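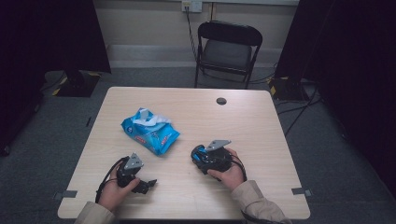 **Present:** Zoltán Farkas (chair), Fumiko Wada, Erhan Kaplan, Chia-hao Mok (notes)
**Absent:** Tsung-han Yau, sent comments by email

Started 7:10, Erhan parking.

## Last minutes

Approved. One fix — the old ferry landing is at Nestley, not Sial. My mistake.

## Charter vote project

Fumiko has finished reading the Pultlow town clerk's ledgers for the year of the charter vote. Charter passed by 12 votes out of 744 cast. The newspaper called it "a comfortable margin" so somebody was being generous. Ledger also shows 20 ballots thrown out from the Sial precinct, no reason written down. Zoltán wants this in the booklet. Erhan thinks we say only what the ledger says and leave the fraud talk out of it, the family names are still all over town. Long discussion. Agreed: print the ledger entry word for word, no comment under it.

Tsung-han's email: are we sure women could vote in that one? Fumiko says yes for the charter, no for the council seats the same day, separate ballot boxes. Needs a second source before we print. She will check the county copies.

Mayor's letters — Plolluvham library has them, will let us scan but not borrow. Erhan to go Saturday morning. Bring own laptop, theirs is slow.

## Booklet

Draft is at 31 pages, too long. Zoltán to cut the railroad chapter, most of it was in the last one anyway. Print run of 100, same as before. Erhan asked for more, voted down 3–1.

Cover: still no decsion. Chia-hao likes the map, Fumiko likes the ballot. Tabled.

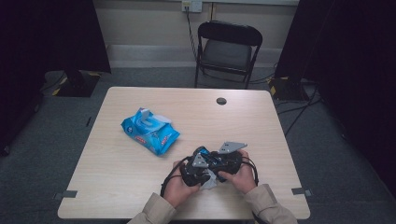

## Talk in August

Nestley school has offered the gym. Chairs yes, microphone no. Fumiko will speak on the charter vote, roughly 40 minutes, then questions. Zoltán to introduce, short this time please.

## To do

- Fumiko — county copies, second source on the women's vote
- Erhan — scan mayor's letters
- Zoltán — cut railroad chapter, write back to teh school
- Chia-hao — two cover mockups, send these notes to Tsung-han

Ended 8:35.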